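Working Beside the Arm: Automation and Bench Work at a Computer Refurbisher
Project report, Work and Technology module
Bonifacio Llorente
Submitted Aug 14, 2024

1. Why I chose this site

Flastov takes in used office computers, strips out what can be sold and rebuilds the rest. Its workshop in Clemotcombe put a robot arm on one of the benches in April, under a programme the managers call Brevis. The leaflet given to staff says the arm will "free skilled hands for skilled work". I wanted to know whose hands, and which work. I spent 5 days in the workshop, and I came away less convinced than I was when I read the leaflet.

2. The job itself

The task picked for the arm is handling the processor in a desktop machine. To a person who has done it for years this is dull work and fairly quick, but it is fiddly. The chip has to go in and out straight, and the space between the banks of memory slots leaves little room for fingers of any sort.

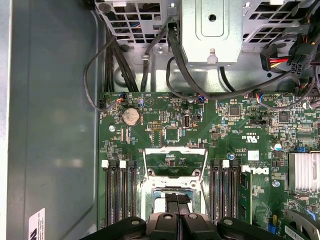
Figure 1. Gripper over the processor socket of a Dell desktop, memory slots on either side.

Before Brevis, a technician did the whole machine from lid to lid. Now the job is cut up. Someone opens the case, lays it in position and clears a path through the cables. The arm does its part. Then someone checks the result and carries on. Unai Echevarría, who has worked at these benches longer than anyone else I met, told me he used to think about the machine and now he thinks about the arm. He did not say it bitterly. He has been sent on a course, he likes the software, and he is paid the same as before.

3. What the figures do and don't show

The manager gave me a sheet saying that 529 machines had gone through the bench under Brevis. I asked how many had needed a person to step in, and was told about 107. I was not shown how stepping in was defined. Moving a stray cable did not seem to count, and neither did stopping the arm to have a look — yet those were most of what I saw people doing.
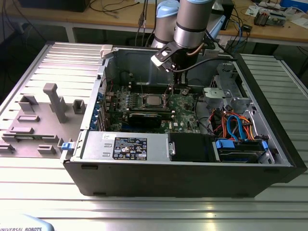
The sheet also leaves out preparation. Time is recorded from the moment the arm starts to move, so the minutes spent getting a case ready belong to no one. Two technicians said they now stay later to finish their own machines. I could not check this against the rota, so I record it only as what they told me.

4. Skill, and who keeps it

Pathirana, the training firm used by the workshop, describes the new role as "cell operator". I asked to see what an operator has to know and got a single page, nearly all of it on safety and restarting. Knowing the inside of a computer is barely mentioned. I think this is a mistake. On the board I watched most closely, the load plate stands open above the socket with a thin lever wire down its side, and the gripper fingers have to come in on both sides of the processor, over the lower ends of the memory slots.

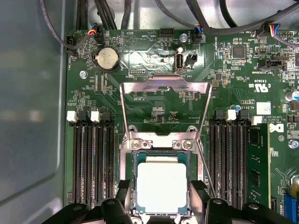

New starters are the people I worry about most. The older staff learned by doing the entire job many times, and that is how they can tell early when something is off. A beginner placed beside the arm will mainly learn to watch. With the socket plate upright and the fingers flanking the chip, a good deal is going on in a small space, and it takes some experience to know which part of it deserves your attention. The workshop has no plan for how a beginner would get that experience. When I raised it, I was told it would be looked at in the next stage.

5. Limits of this report

I visited one workshop and spoke mostly to people on the day shift. The managers chose the days. I have no figures from before the arm came in, so I cannot say whether the bench is faster or slower now. I would like to see timings that include preparation and checking, and I have asked Flastov for them in writing. At the time of handing in I had not had a reply.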